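Taking apart an office desktop: notes from our refurbishing project

Gitau Makokha and group, spring term report

What we set out to do

The college was given a batch of old office desktops by Flesbridge, a local insurance broker that was moving premises. Our group of four took on 8 of them. The question for the project was which parts are worth removing for reuse and how long a careful strip-down takes compared with sending the whole machine for scrap.

Method

Each case was laid on its side and opened. We worked in the same order every time: memory first, then the processor, then drives, expansion card and power supply. Every part got a line in the log, with the case number and the slot it came from. Parts went into the tray in the order they came out, so a machine could be rebuilt from the log alone.

The processor step needs the most care. The lever is released, the retention frame lifted, and the chip taken straight up by its edges. Old thermal paste was cleaned off before anything else was done - it gets everywhere otherwise. A bare socket should be left closed or covered if the board is going to be used again, as the contacts bend very easily.

Results

The first machine took us most of a Wednesday afternoon. By the last one we were down to 300 seconds for memory and processor together. All the processors passed in the test board. Two memory modules failed and were logged as scrap. The drives were wiped and passed to Clanamell, the recycling firm the college uses.

Problems

Our log template had no column for drive caddies, and we had to go back and add them. Cable routing also differed slightly between cases. We should have drawn it before unplugging anything.
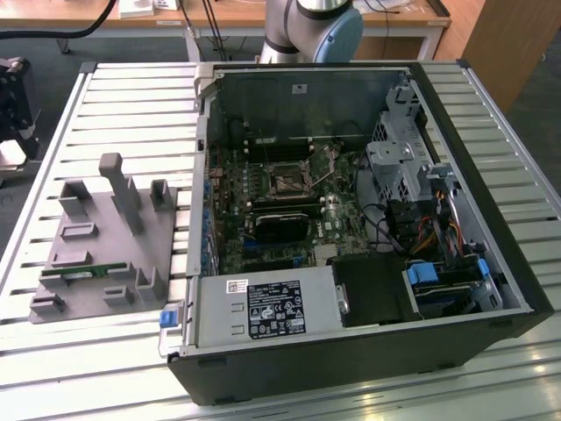
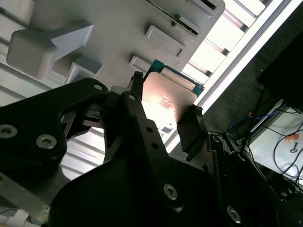
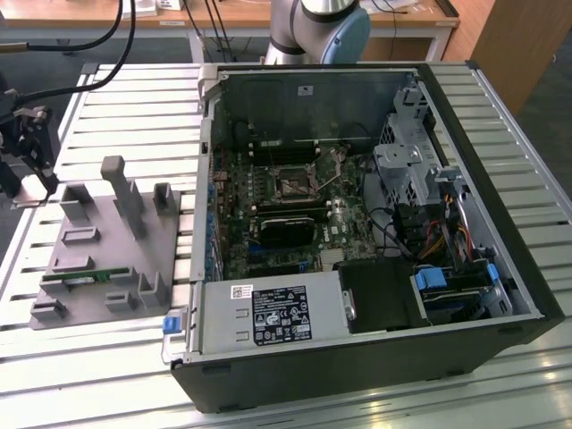
Department of Computing and Electronics - Hardware Reuse Group

Next term's group will take over the log and the remaining desktops. They will need a better way of storing loose processors - we used egg boxes lined with anti-static foam, and the lids would not stay shut.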